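Gardeners in Bruvstead can get free seed of unusual kitchen herbs again this August. The seed library at the Filton Road allotments opens its drawers at 10 in the morning, and this year the list has 63 kinds, with shiso, culantro, lovage and three sorts of basil that are new to the collection.

Napaporn Prasertsri, who keeps the collection, started it with a shoebox of Thai basil seed from her own garden. Last year the library gave out 793 packets. Most of them were coriander and dill, and she would like people to be a little more brave.

"Culantro is slow and it wants shade, so people give up," she said. "But if you keep it moist for the first month, it will feed you until the frost." 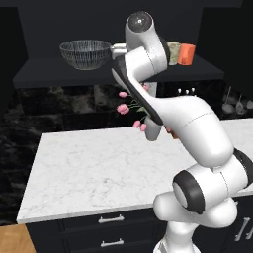 *A white arm, with a glass bowl on the shelf behind.*

Each visitor may take up to 13 packets. There is no fee, but you are asked to bring back some seed from at least one plant next year. Seed should be fully dry and in paper, not in plastic, with the name of the plant and the month of harvest written on it. Seed from mint is not accepted – the mints cross too easily, and the seedlings are often without much smell. Cuttings of mint are welcome, in a small pot.

A new shiso, named Baseo by the grower who gave it, is expected to go quickly. It has green leaves with a purple back and is said to set seed two weeks earlier than the common red type, which matters in our short summers. Only 400 seeds are available, so they will be given in packets of ten.

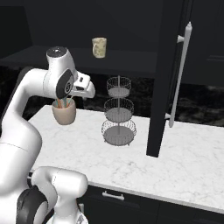
## Sowing now or waiting

Coriander, dill and chervil can be sown directly in August, in rows, after the hottest days have passed. Lovage is best sown fresh, in the same season as it ripens. Basil and shiso should wait for spring, except if you have a warm window.

The Swanepoel nursery will sell seed compost at the gate until 2 in the afternoon. Parking is on the north side only – please leave the water tap free.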